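Liltaneck Community Kitchen – progress report, March

Quick one this month, sorry, written between deliveries. Fuller figures to follow with the quarter end.

Where we are

Fruit and breakfast table now running both mornings at the Tura Road hall. Started slow, picked up once the school put it in their newsletter. Doors at 8, most gone by half past. Families tend to take fruit last, on the way out, so we've moved it to the end by the coats. Works better. Less of a queue at the toast.

Spend to date is £1237 against the grant. Most of that is crockery, table coverings and the first fruit orders. Receipts are in the folder, two still missing (one is the market, they dont do receipts unless you ask before paying, we now ask before paying).

Tables and crockery

The old paper plates have gone. You asked us to cut down on throwaways and we have. New plates are the wide shallow sort, pink, easy to stack and easy to see if one's been left behind. Chosen over bowls because apples were getting piled up and bruised at the bottom. One layer of fruit on a plate, put down gently, and it keeps its looks till the end of the session.

Big brown mats over the white tables as well. Stops plates sliding, saves the tops from juice and knife marks. Wipe down with a cloth and roll up. Dark colour was a good call, the pale cloths we had before looked grubby after one morning.

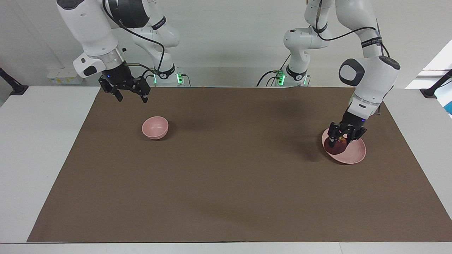

Still to sort is storage. Plates live in the hall cupboard, which we share with the toddler group, and the shelf is too high for half of us. Plaritz have quoted for a low unit with a lock. Bit more than we'd hoped. Will send the quote over seperately, no decision needed from you yet unless you object to it coming out of equipment.

Fruit supply

Cantero deliver on a Monday, apples and pears, 20 kilos a time. Quality good so far. Red apples go first every time, green ones come back to the kitchen and end up in crumble. Have asked for more red. Bananas dropped for now – too ripe by the second session.

Leftovers are very low. What there is goes to the lunch club upstairs.

What hasn't worked

Peeling and slicing in advance. Browned before anyone came in, and took one person off the door for nearly an hour. Whole fruit now, with a board and knife kept behind the hatch for the little ones.

Signage also poor. A4 sheet on the door, falls off. Will get something proper printed.

Next month

Second set of mats so one can be washed. Storage decision. Recipe cards, if the printer at the library is mended. Would like to try soft fruit in the summer but want prices first.

Happy to have you visit any session, just ring the hall first as parking is tight before nine.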